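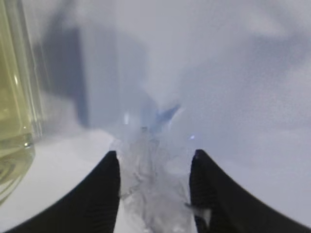

*Slide 1: crumpled plastic next to a glass bottle or jar of something yellow-green. Leave up while people find seats.*

**Open**

Hi everybody, I'm Temitope Jibrin, and I'm going to talk for a while about clearing off a table. (Wait for the laugh. If there isn't one, keep going.)

Quick show of hands: who has a bag full of bags at home? Mine lived under the sink in our apartment on Chukwu Street, and when I finally emptied it I counted 265. I'd been saving them for years, and I think I reused four.

So my first rule is boring. Wrappers and bags go first, before you sort one single thing. They take up so much room for something that weighs nothing! Once they're gone the table already looks half done, and that's when people get their energy back.

**The Clultum story** (keep it short, I always run long)

- 200 households signed up in June
- everybody picked one surface, kitchen table or desk
- Ayane Matsuda's rule: ten minutes, then stop, even if you're on a roll

I fought her on the stopping part. I was wrong, and she's sitting in the second row, so I'd better say so.

**Things that live together** → next slide

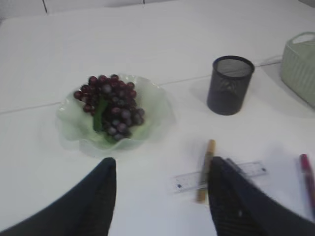
Food and desk stuff on the same surface is how most of us really live, me included. I don't tell people to fix that. I just ask what gets used there every day. Grapes in a bowl? Great, somebody's going to eat those, let them stay. A pen holder with no pens in it is a different conversation. Either fill it tonight or find it another room.

Same with baskets. I love a basket, I own too many, and every one of them turned into a place where mail goes to die (tell the Sasholm electric bill story only if we're ahead of time).

**Try it now**

Two minutes with your neighbor: name one thing on your table at home that hasn't moved since spring. Then say where it would go.

Take questions after that. Handouts are by the door, and Ayane has the sign-up sheet for the fall round.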